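Plotwood Lens Test Charts: README

Version 3
Released 18 Nov 2023
Maintainer: Liviu Rusu
License: CC BY 4.0 for the image files, MIT for the scripts

Summary

Plotwood is a set of 1,310 raw files of flat test charts, shot with 135 used lenses. It is meant for people who write or check sharpness, distortion and vignetting code and need input with known shooting conditions. It is not a buying guide. Each lens is a single used copy, and a poor result may be the copy's fault.

Contents

raw/ holds the DNG files, one folder per lens
flat/ holds the even-field frames used for vignetting
tables/lenses.csv has one row per lens
tables/frames.csv has one row per raw file
scripts/ holds the readers and the checksum tool
docs/ holds the shooting notes and extra pictures

Columns in frames.csv

lens_id: matches the folder name in raw/
aperture: as set on the lens ring or body, not measured
focal_mm: as marked; for zooms, the nearest engraved value
distance_mm: sensor plane to chart
focus_pass: 1 or 2, see below
temp_c: room temperature at the start of the lens's run
flag: empty, or one of TILT, FLARE, SHIFT

Capture

All frames were shot on one body at base ISO with electronic shutter and a fixed light level. The chart is a Fluken slanted-edge print mounted on glass. Alignment was done with a mirror at the chart center before each lens. Every lens was focused 2 times from the infinity side, and both passes were kept. Do not average them. Pick the sharper pass at the center and use it for the whole field, or report both.

Lenses without electronic contacts have no aperture in the EXIF block. Read it from frames.csv. The reader in scripts/ does this when called with --fill.

Known problems

Lenses in the Priladell group were shot with an adapter that was later found to be 0.04 mm short. Center sharpness is not affected after refocus. Corner values on wide lenses in this group should be treated with care.

Frames flagged TILT show a left-right sharpness difference that stayed the same when the lens was rotated in its mount. The cause is likely the setup. Frames flagged SHIFT show the reverse, and the lens is the likely cause.

Temperature was not logged before April. Those rows have an empty temp_c, which some CSV readers turn into zero.

Changes from version 2

The Dolan mirror lenses were removed. Their fixed aperture broke the aperture sweep and they had no matching flat frames.
Distances are now in millimeters throughout.
Checksums cover the flat/ folder as well.

Citing

Please cite the version number along with the name. Results from different versions should not be mixed in one plot.

Comments

Bug reports go to the tracker. Short remarks on the tables are kept at the end of this file. 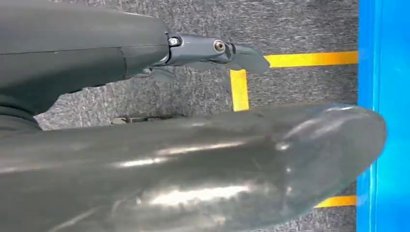

Archie Rutherford: The zero problem with temp_c got me too. Passing the column as text and converting it afterward fixed it. Could the next version write NA in those rows? I would also like the adapter name as its own column in lenses.csv, so the short one can be filtered out without going through the group names.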